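Search the docs
Go
Search tips | Advanced | Clear

# Lakari: a tabletop dataset for two arms and too many objects

README, version 2. Last edited August 8, 2018.

Maintained by Gaëtan Bouvier, who also answers the mail, slowly.

## What you are downloading

Lakari is a set of teleoperated recordings of two robot arms working over a cluttered table. It was made to test one narrow claim: that a policy trained on messy tables copes with tidy ones, while the reverse is a bad bet. We believed this before we started. We now believe it with error bars, which are wider than we would like.

The release has 60 training layouts and 4 held-out layouts. A layout is a particular spread of toys and kitchen odds and ends, tipped out and then nudged until both arms could reach most of it. "Most" is doing some work in that sentence. If an object sat where neither arm could get to it, we left it there, on the theory that real tables are also full of things you can't reach.

## The method, briefly

Each trial gives the policy one instruction, such as moving a named object into a named container. The policy picks an arm, or both, and has 100 seconds. After that the trial is scored as a failure even if the gripper is heartbreakingly close.

We compare two training recipes:

- Kalov, trained on the full clutter.
- Poojary, trained on the same tasks with everything but the target and the container taken away.

Both use the same network and the same number of demonstrations. The names come from a list somebody had on a whiteboard and mean nothing. Please stop writing to ask.

## What we found

Kalov wins on the held-out layouts, which surprised no one who had read the first paragraph. It also wins on the sparse tables, which is the part we'd like you to cite. The gap is biggest when the target is leaning on something else or lying partly under it. Poojary tends to go for such objects with great confidence and arrive at their neighbor.

Neither recipe is any good at flat things. A thin object lying on a dark tabletop gets pushed more often than it gets picked up, and the pushing goes on until the clock runs out. We tried a softer approach angle in July. It pushed more gently.

Handoffs between the arms are rare in the data and rarer in the results. The operators didn't like doing them, and the policy has inherited their taste.

## Viewpoints

Trials come with a workspace view and a head view. The two are synchronized to within a tolerance we describe in the calibration file and try not to think about. Use both if you can. From low down, tall containers hide whatever is behind them and you learn very little about what's inside. The head view shows the spread of the table much better, and is worse at telling you how high a gripper is above it.

Workspace view first, then head view:
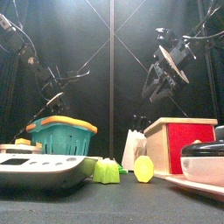
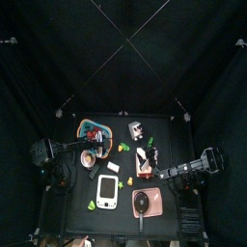
## Known problems

Object names in the annotation files are whatever the annotator typed. There are several spellings of "yellow," and one label that just says "thing (green)." We kept them. There is a merge table in the tools folder if you want the names folded together, though it was written in one sitting and has opinions.

Arm choice is biased. Operators reached with whichever arm was closer, so a model trained on this data will treat the middle of the table as a border dispute.

Success labels were given by a person watching the recording. Where an object ended up balanced on the rim of a container, that person used their judgment, and a second person sometimes used a different one. Both labels are in the file. Pick a side and say which in your paper.

Gripper force was not logged. We know.

## Using it

Unpack the archive, run the check script, and read what it prints before you file a bug. The Merketti loader still works with version 1 files but drops the second arm from version 2 without saying so, so your results will look plausible and be wrong. Use the loader in the tools folder.

Please don't train on the held-out layouts. We can't stop you, but there are only four of them and it does show.

Corrections go to Gaëtan, with the layout number and the trial number. Mail that says only "the data is broken" is filed with the others.

Related items
Lakari version 1 (archived)
Kalov training notes
Poojary training notes
Merketti loader: open issues
Annotation merge table

This site uses cookies to remember your search settings. Accept | Manage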